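Chapter 7
Folding and Scoring Paper

In this chapter you will learn:
how to find the grain of a sheet
how to score a line before you fold it
how to fold a card so that the two edges meet
what to do when the fold cracks

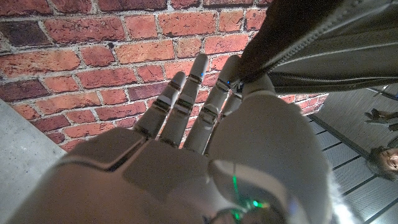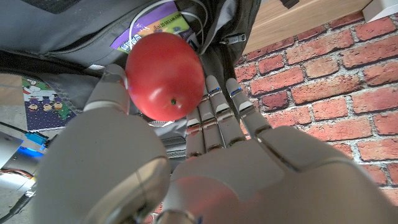 7.1 Before the first fold

In the last chapter we cut our sheets to size and put them in order by weight. Now we begin to fold. Many students want to pass over this chapter quickly, for everybody has folded paper since childhood. I ask you to stay with it. A card can have a beautiful front, with stamped flowers and good lettering, and still stand crooked on the shelf, and the reason is nearly always in the fold.

The exercises use three papers. The first is ordinary writing paper, which you will spoil without regret. The second is the smooth card that we call Baltamley in this book, after the mill whose sample pack comes with the course. The third is Rorum, a heavier card with a rough surface. If you do not have the sample pack, take any thin paper, any smooth card and any thick card, and write on the back of each piece what it is. You will be glad of this when you compare the results in section 7.4.

7.2 The grain

When paper is made on a machine, most of the fibers lie down in one direction. This direction is called the grain. Paper bends easily along the grain and unwillingly across it. With writing paper you hardly feel the difference, but with thick card it is large.

To find the grain, lay the sheet flat and bring one edge over toward the opposite edge, without pressing it down. Put your palm lightly on the curve and feel how strongly it pushes back. Open the sheet, turn it a quarter and do the same again. The direction which pushes back less is the one where the curve runs along the grain. Draw a small arrow in pencil in the corner.

Some sheets give an unclear answer. Handmade paper has little or no grain, and a square piece of soft paper can fool even a practiced hand. In this case cut two narrow strips from the same sheet, one in each direction, and hold them together at one end so that they stick out to the side. The strip that hangs down more is cut across the grain.

A card should be folded along the grain whenever the size of the sheet permits it. Sometimes it does not permit, for example when you want to get two cards out of one sheet and there is nothing left over. Then you must fold across the grain, and scoring becomes necessary even for a medium card.

7.3 Scoring

To score means to press a line into the card without cutting it. The usual tool is a bone folder, but an empty ballpoint pen or the back of a butter knife also does good work. Thitima Hemmin, who taught the evening class in Blackburn where I learned this craft, used a knitting needle all her life and did not own a bone folder.

Mark the middle of the card at the top and at the bottom with a very small pencil point. Lay a metal ruler so that it touches both points. Draw the tool along the ruler once, lightly, and then a second time with more pressure. Two passes are better than one strong pass, which can tear the surface. Put some sheets of newspaper under the card, for on a hard table the line does not become deep enough.

Now comes a question on which books do not agree: should the scored line be inside or outside the fold? When you press a line into card, a small ridge rises on the other side. The ridge belongs on the inside of the card. You therefore fold away from the line you have drawn, and the groove is seen from outside. It feels wrong the first time. Try it both ways on a piece of Rorum and keep both pieces.

Exercise 7.1
Cut 12 strips of Baltamley card, six along the grain and six across it. Fold half of each group without scoring and half with scoring. Glue them in your notebook in pairs and write under each pair how the outside edge looks. Use the Mikis glue stick or another dry glue, as wet glue makes the strips curl.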